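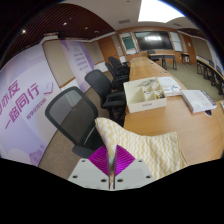 Known issues

Slip on folded cloth (open)

Applies to the Lavitz hand-held gripper, cloth subset, collected in the Brimemby conference room. Last edited 6/24/22.

Summary: when a narrow fold is pinched between the magenta ribbed finger pads, the cloth can creep out of the slot while the width reading stays constant. The logger records a closed grip and the episode is written as a success. 42 episodes out of 1,000 in the first release carry this false label.

Cause: the slip check compares finger width only. A thin fold changes the width by less than the sensor threshold, so losing it does not register. Loss of tracking was ruled out by replaying the logs through Sulum.

Affected: folds of up to 2 layers. Rigid items are not affected.

Labels: the field grip_ok is unreliable for the cloth subset. Use grip_ok_manual, which was set by hand from the video. Where the two disagree, grip_ok_manual takes priority. Do not train a success classifier on grip_ok.

Safety: a policy trained on the old labels kept lifting after the cloth was gone and drove the Cormier arm into its upper joint stop. Set a force limit and keep the stop button within reach during playback.

Fix: a revised slip check is planned for July. Old files will not be relabeled in place.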